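Notes from the Close of Our Spring Season
Jul 5, 2021

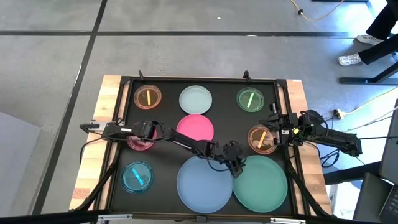

The spring season of the Trasberg amateur football league closed at the end of June, and it is customary for me to set down a few observations before the summer break. The club finished sixth, one place lower than we had hoped, and the final table was settled by results elsewhere on the last afternoon. Sixth place still carries a place in the autumn cup, and the draw for that competition will be made before the first training session. I have followed the club through many seasons and have rarely known a squad so evenly matched from the first name on the sheet to the last. With nine round dishes and plates on one black work surface, one has very nearly the start of a tactics board, and I confess that I have explained our defensive shape with crockery more than once this year. Two short of a full side, it must be said, but enough for a back four, a midfield four and a lone forward, which was the arrangement we used for most of the season.

The arrangement deserves some comment. In the opening matches we played with two forwards and were repeatedly outnumbered in the center of the field. The away match at Hattar was the clearest case. We had the better of the first half hour, scored from a corner, and then allowed the home side to pass through us until the interval. The second half was no better, and the match ended 3-1. The coaching staff made the change the following week. A fifth man was placed in midfield when we had the ball, dropping beside the two central defenders when we did not, and we conceded far fewer goals from open play after that.

Set pieces remained a weakness. Of the 31 goals we conceded in the league, a considerable share came from corners and wide free kicks, and most of those were scored at the far post. I do not believe that height was the difficulty. Our marking was agreed before each match and then abandoned when the first runner moved, so that two defenders would follow one opponent and leave another alone. The home match against Voretti was lost in precisely this manner, with four minutes remaining, after what had been our best performance of the season. It was a long walk back to the changing rooms.

At the other end of the field there was more to be pleased with. We scored 30 goals, and they were shared among a good number of players. The left side was especially productive from April onward. Our full back on that side was given permission to go forward, and the winger ahead of him learned to come inside and leave the space open. When the pass arrived early, few defenders in this league could deal with it. When it arrived late, we tended to lose possession and were obliged to run fifty yards back toward our own goal - a fair description of the first twenty minutes at Jemora.

The Jemora match nevertheless became the one I will remember. We were 2 goals behind at the interval and had lost our captain to a knock on the ankle. The ground there has a pronounced slope toward the road, and we had it in our favor after the break. The first goal came from a long throw that several players claimed. The equalizer was a volley from the edge of the area. Neither side deserved to lose after that, although Jemora struck the crossbar in stoppage time and will see the matter differently.

Some remarks on discipline are also in order. The club received fewer cautions than in the previous season, and there were no dismissals. Much of the improvement followed from a simple instruction that only the captain was to speak to the referee. It was observed with varying degrees of patience. I would ask supporters to apply something of the same standard along the touchline, particularly at youth fixtures, where the officials are often not much older than the players.

The playing surface at our own ground held up well until May. After that, the goalmouth at the clubhouse end became bare and hard, and passes along the ground could not be trusted within twelve yards of the goal. Reseeding has now begun. The main field will remain closed until further notice, and members are asked not to use it for informal games, however inviting the evenings may be. The small training field next to the parking lot remains available.

Preseason training will begin in the first week of August, with sessions on Tuesday and Thursday evenings. Players who wish to be considered for the first team should attend from the start, as the friendly matches follow quickly. Trials for new players will be held on the training field, and those attending should bring shin guards and both types of footwear. A goalkeeper would be especially welcome - our present second choice has moved away for work, and his gloves are still hanging in the equipment room.

The fixture list for the autumn has not yet been issued. I will post it on this page when it arrives, together with the cup draw.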